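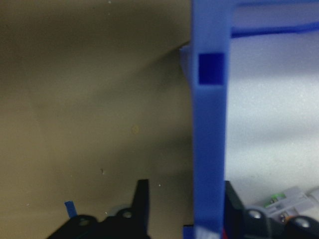
Lekia: plan de compra de la célula de clasificación. Esta ficha fija las partidas de equipamiento. La pinza negra, con cabezas de tornillo plateadas a la vista, se presupuesta con repuesto de dedos.

Versión: 30 de octubre de 2025
Responsable: Dindo Aquino
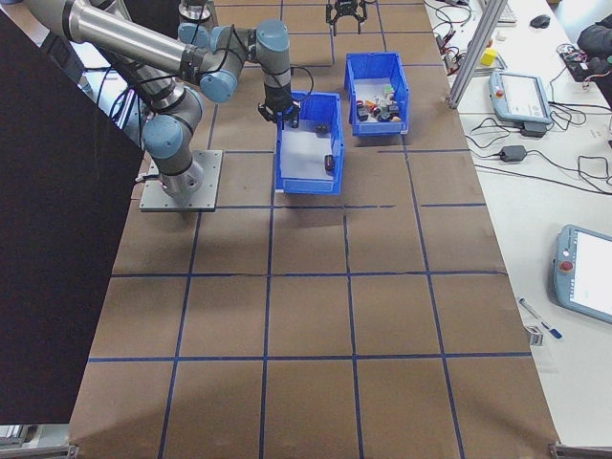
El proveedor de brazos es Somboon. El pedido se cierra en marzo y no incluye mesa.

Partidas
Cubetas azules de plástico: 100 unidades, Willico
Componentes de prueba: 500 unidades, Lurmont
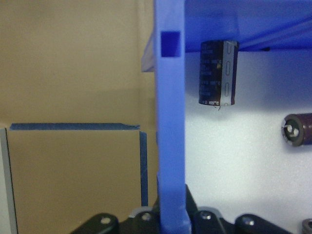 Los condensadores se piden por separado, sin agrupar por valor. Reserva para reposición: 200 unidades. 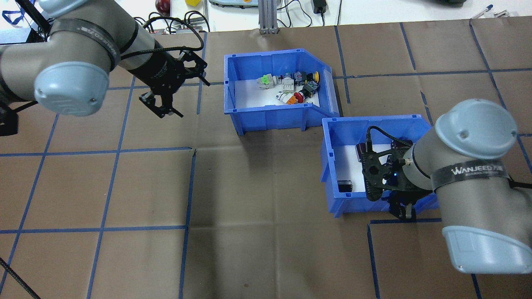

Pendiente
Oferta de 2 fuentes de alimentación de repuesto.
Plazo de entrega de los dedos.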